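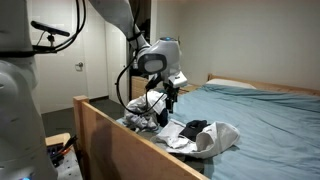
A white robotic arm over a wooden bed, with two heaps of fabric near the foot end.

"Brilura" is coming back. The disco-and-divorce musical that packed them in at the Sesmont last winter will return in February, this time across the river at the Vestorel, for 20 performances only. Tickets go on sale at 10 a.m. the day after the box office posts the full schedule. No date for that yet. Soon, we hear.

The Vestorel is a very different room. The Sesmont is a jewel box, cozy, a little creaky, and you could see the sweat on the bass player. The Vestorel seats 2439 and was built for big touring shows and the kind of comedian who needs two video screens. Whether a show this intimate can fill it - sound-wise, not just seat-wise - is the question everyone in town is asking this week.

Bastian Kuhlmann isn't asking it. Kuhlmann directed the first run and is back for this one, and when we caught him on the phone between meetings he sounded like a man who'd had four coffees and wanted a fifth.

"It was always too big for the Sesmont," he said. "We had dancers waiting in the alley. In the snow! In gold pants! You can't do that to people twice."

He's keeping the cast mostly together. Of the 19 performers from the first run, 16 have signed on again. The other three have gone to other jobs, one of them a cruise contract that runs through spring, and their roles are being recast now. Auditions were going on as this was being written. Kuhlmann wouldn't say who he's looking at for Marguerite, the wronged wife who gets the big number right before intermission, only that whoever gets it "had better be able to hold that note."

If you saw it you know the note.

For those who didn't: "Brilura" follows a married singing duo in the late seventies, one hit to their name, playing hotel lounges and hating each other more at every stop. The title is the name of the hotel chain. The whole first act happens in lounges that look exactly alike, and that was the running gag of the set - same palm, same carpet, same sad little stage, different city on the sign. Second act, they split up and have to keep touring anyway becuase the contract says so. The songs are all new but sound like things you half remember from your parents' car.

Debnath Stage Company is producing again. The company put up the money for the first run when two other outfits passed, and it paid off. Weekend shows were gone before opening and the last two weeks had a line for returns that went past the dry cleaner's. Debnath hasn't said what the move is costing. More, obviously. There's a bigger set going in, a bigger sound rig, and a union house crew that the Sesmont doesn't have.

There is also a bigger band. The first run had five players crammed on a platform above the bar set, and the keyboard player doubled as the hotel manager in one scene (got a hand every night). This time there'll be a horn section. Real one. Kuhlmann says the arrangements have been redone from top to bottom and that two songs cut in previews are going back in, including a long dance number in the elevator that apparently couldn't be staged at the Sesmont for lack of, well, anywhere to put an elevator.

"People kept telling me the small version had charm," he said. "Fine. It did. But I wrote down what I wanted to see before we had a theater, and I never got to see it. Now I get to."

Does that worry anyone? A bit. Word around the theater crowd is split. Some of the regulars who went back three and four times loved it for being scrappy, and a few of them were already complaining in the Sesmont lobby when the rumor first went around. One woman waiting for a matinee of something else altogether told us she'd go, sure, but she wanted to sit close, and she wasn't going to pay opera prices to do it.

On prices - not final. Debnath says the cheapest seats will be "in line with what people paid before," but the Vestorel's upper balcony is a long way up and in line with before is a loose sort of promise. Rush seats will be sold at the box office window the morning of each show, cash or card, two per person. Students get a break on weeknights with ID. No word on whether the Sesmont's subscribers will get first crack, something they've been asking about loudly. The Sesmont's front office said it was "talking to our friends at the Vestorel" and left it there.

The Sesmont, by the way, isn't sore about losing the show, or says it isn't. The house is booked through the winter with its holiday revue, a two-hander about lighthouse keepers, and a string of late-night cabaret dates that always do well. The holiday revue is the usual one. Same tap number, new jokes about the bridge.

And the Vestorel needs this. It's had a thin year. A spring tour fell through at the last minute, leaving a hole in the calendar that got plugged with a magic show and a weekend of tribute bands, and while the tribute bands sold fine nobody was calling it a season. A homegrown hit moving in for a run of this size is a new thing for the building, which normally gets shows off a truck for a few nights and waves them goodbye. Locals on that stage is rare. The last time we can remember was a gala, and that was one night with speeches.

Rehearsals start after the new year in the old Vestorel ballroom upstairs, which has been used for storage for ages and is being cleared out now. The cast gets three weeks up there and then moves down to the stage for technical rehearsals. Previews are part of the 20, Kuhlmann confirmed, so anybody hoping for extra shows tacked on the front is out of luck. What about the back? An extension?

"Ask me when we've opened," he said. Then: "The building has something in after us. So ask them."

We asked them. The Vestorel said the dates following the run are taken and wouldn't say by what.

A cast recording is in the works too. Long story. The original company recorded most of the score over a couple of long nights last winter, but it never came out, partly over money and partly because Kuhlmann didn't like how the band sounded with five. The plan now is to start over with the horns and record while everybody's in town. It won't be out in time to sell in the lobby. T-shirts will, and so will the little hotel key tags that sold out so fast the first time, which were showing up online for silly money by the end of the run.

A few other bits. Running time was two hours ten with intermission, and will be longer with the added songs, though Kuhlmann swears it'll be in under two and a half. There's some strong language and one scene with a thrown drink, so use your judgement with kids. The gold pants are coming back. The revolving disco ball that got stuck on the second night, and hung there dead still through the whole finale while the cast pretended not to notice, is not. They're getting a new one, with a spare.

Parking at the Vestorel is the garage on the east side or take your chances on the street. The garage fills up early on nights with a game. Late bus does run after the show but the last one goes at 11:40, so if the curtain calls drag on like they did last winter you might be sprinting.

Casting news on Marguerite and the two other open roles should come before the end of the month. We'll post it when we get it. Box office opens at noon most days, and the line for the phones is already long, so going in person might be quicker. Bring a coat, the lobby doors stay open.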